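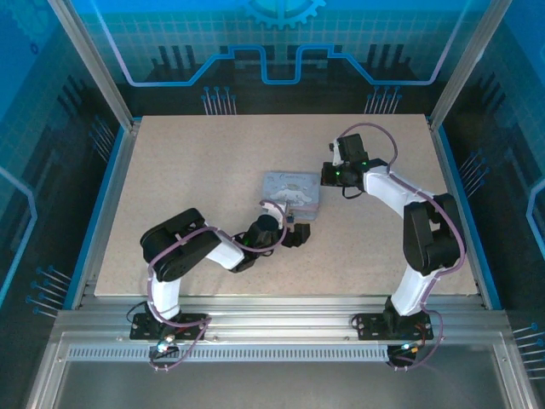 Ticket: box keeps coming back with the padlock hanging open

Status: open, waiting on a replacement part
Product: Kidgate storage box, small, plus a Fidix padlock
Site: Gotville workshop

Opened by me, 9:19 a.m.

OK, so I'm starting this ticket so I can stop scribbling on sticky notes. We keep the small keepsake boxes on the long shelf, and the little blue padlocks that go with them have been giving me grief since July. You push the shackle down, you hear a click, you walk off happy, and when you come back it has popped up again. Not every time (of course not, that would be too easy!) but often enough that I've stopped trusting them.

What I tried first: the obvious stuff. Took the lock off, wiped it down, worked the shackle up and down a bunch of times, put it back on. It held all morning and then let go after lunch. Swapped the key for the spare in case the first one was bent. Same thing.

Update, 11:40 a.m.

Went through the Hjaltested parts sheet over coffee. It says the small lock is good for 300 openings before you should think about replacing it, and our log for this one is at 200, so on paper it has plenty of life left. I also tried a drop of graphite in the keyhole, which made my fingers filthy and

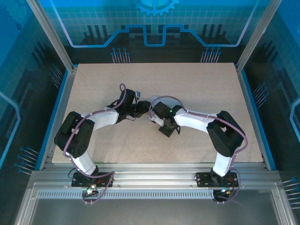

did nothing for the lock that I could tell. The key turns nicer now, I'll give it that. But the shackle still feels mushy going in, like there's something soft at the bottom of the hole, and I get the click maybe a hair before it's all the way down. I blew it out with canned air and got a bit of lint. Clicked it shut again and left it alone to see.

Update, 2 p.m.

Popped open again. Grr.

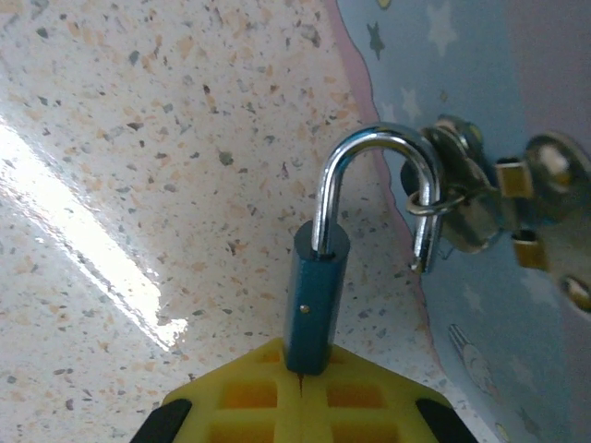
New theory, and I like this one better. I think the lock is fine and it's the way we put it on the latch. If the shackle goes through the latch at an angle, the latch pushes back on it, and you can get a click without the tip really seating. You can see how it hangs when it's open, with the shackle still hooked through the metal and the pointed tip nowhere near the blue body, so it's easy to glance over from the door and figure it's locked. I've done exactly that twice this week!

So, for anybody picking this up after me: line the lock up straight with the latch, press the shackle all the way in, then give the body a good tug. If it comes loose, please write the time in the log and don't just snap it shut again.

I've asked for 2 new locks from Fidix anyway, and I'll put one on this latch as soon as they get here. If the new one pops too, I'm going after the latch. Leaving the ticket open till then.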